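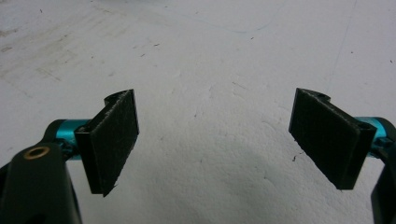

Otis Nguyen-Tran：先别急着信卖家那套“天然木蜡油一遍就好”的说法，我家餐桌就是这么毁的。楼主把用的什么产品、上了几遍写清楚，大家才好说。

问题：旧桌面打磨后上木蜡油，一放杯子就留白圈，是产品不行还是我不行？

补充一下情况。桌子是二手买的，卖家说是实木，Ridgeway那边的旧货仓库淘的，运费比桌子还贵。一月份我把原来的漆磨掉，从120目磨到240目，然后上了两遍Wornier的硬蜡油，间隔一晚。罐子上写着耐水耐热耐咖啡，我看了只想笑，因为第三天放了一杯热茶就出了一个圈，擦不掉。客服让我“再养护一遍”，意思就是再买一罐。一罐998，我不太想再交这个钱。
有没有不靠卖油吃饭的人说句话？
提问者：Latrice Villanueva

回答一（Dwayne Fitzsimmons，76人觉得有用）

第三天就放热茶，太早了。硬蜡油摸着干和真正固化是两回事，多数产品要两三周，天冷更久。你一月份做的，屋里暖气如果不足，再往后拖也正常。所谓耐水耐热，说的都是完全固化之后，罐子背面小字一般会写，正面当然不写。

白圈先这样试：
桌面擦干净，晾一天，再看圈有没有变淡。很多圈自己会退一部分。
没退的话，用细百洁布蘸一点点同款油，顺着木纹轻轻揉，五分钟之内用干布把多余的全部擦掉。
晾够时间再用，中间别铺塑料桌布。

擦油的布一定要摊开晾透或者泡水再扔，揉成一团丢垃圾桶会自燃，这个不是吓唬人。

另外别信“多上几遍更耐用”。这类油吃不进去的部分留在表面，只会发黏，反而更容易留印子。我见过上了7遍的，夏天胳膊搁上去能粘住。

回答二（Clyde Gallagher，踩多于赞）

换聚氨酯，完事。木蜡油就是智商税。我在Watbridge找人喷过一张，连工带料2,151，到现在锅直接放都没事。

　　评论 Otis Nguyen-Tran：锅直接放没事？什么锅，多热？聚氨酯遇高温一样发白，坏了还不好局部补，得整面磨。你说的这个价也没写桌子多大，没法比。

　　评论 Clyde Gallagher：反正我的没事。

回答三（Bastien Gaillard）

楼上第一个答得基本对，我补两点，也泼点冷水。

一是先确认到底是不是实木。二手卖家嘴里的“实木”水分很大。看桌子侧面和端头，木纹能不能和桌面接上。接不上的多半是贴皮，那就别再磨了，贴皮很薄，磨穿了没得救。

二是原来的漆磨干净没有。残留的旧漆会挡住油，那一块吃不进去，水一泡就发白。滴几滴水在不起眼的地方，要是有的地方很快变深，有的地方一直挂水珠，就说明底子不均匀，再补油也是白补，只能重新磨。

至于有人推荐Olen的修复膏，我买过，效果跟抹点凡士林放一夜差不多，价钱差很多。我只试过一张桌子，别当定论。

　　评论 Latrice Villanueva：侧面看了，木纹接得上。水珠那个试了，靠窗半边变深，另外半边挂珠，看来是我没磨干净。客服一次都没问过这个。先不买第二罐了，周末重磨那半边。

　　评论 Dwayne Fitzsimmons：只磨半边会有色差，要磨就整面。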